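How to Write an Obituary When You've Never Written One

I wrote my first obituary at my aunt's kitchen counter with the funeral home calling every hour. Her name was Clotilde Chauvin, she was my mother's older sister, and I had no clue what I was doing. I've written a handful since for friends and cousins (word gets around!), so I'm putting my method down in one place.

Before you write a word, call the newspaper. Ask what they charge, how they count, and when they need it. Our paper in Wurnham gives you 200 words for a flat fee and bills by the line after that. My first draft for Aunt Clotilde was 256 words, and I spent a whole evening cutting her bowling scores. I still feel bad about the bowling scores.

Next, get the plain facts on paper. Full name, maiden name, nickname if people used it, age, birthplace, parents, the date and town where the person died. Copy the dates from a document. My family was certain about my aunt's birthday and the certificate said otherwise.
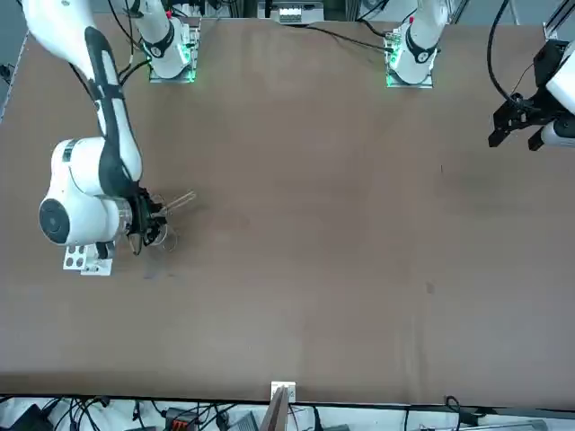

Then do the family list, and do it slowly. Spouse first, then children, then grandchildren, brothers and sisters, and whoever went before. Put the spouses of the children in parentheses if that's how your paper likes it. Read the list over the phone to one person from each side of the family. I left out a stepson once, in December of all times, and I was apologizing all the way through Christmas dinner.

Now the part people actually clip out and keep. Call two or three folks who knew the person at different ages and ask what they did all day. When I helped with Abdul-Rahman Agyeman's obituary, his daughter gave me his job title at Umetach and I thanked her, but his neighbor told me he fixed every kid's bike on Ikell Street and kept a coffee can of spare valve caps by the door. Guess which one went in the second paragraph. The job got its sentence too - a lot of his coworkers were reading.

Write it the way you'd tell it to someone in line at the store. "Died" is fine, "passed away" is fine, go with what the family says out loud. If you get stuck, start with "She loved" and keep going until you run out.

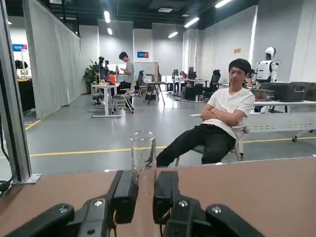 Put the service details near the end, in this order: day, time, place, address. If there's a meal afterward, say where. Donations go last, with the full name of the group spelled out. I leave the home address out completely, because an empty house during a funeral is an invitation.

Print it and read it out loud, then hand it to somebody who isn't grieving quite as hard as you are. My friend Chan does this for me and catches a misspelled name nearly every time.

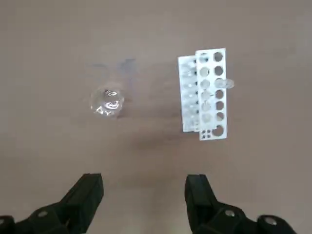 Do I have to say how the person died?

That's up to the family, and plenty of obituaries skip it. If you want a hint without the details, "after a long illness" or "unexpectedly" will do.

Save the long version, too. The paper gets the short one, but the funeral program has room, and that's where my aunt's bowling scores finally went.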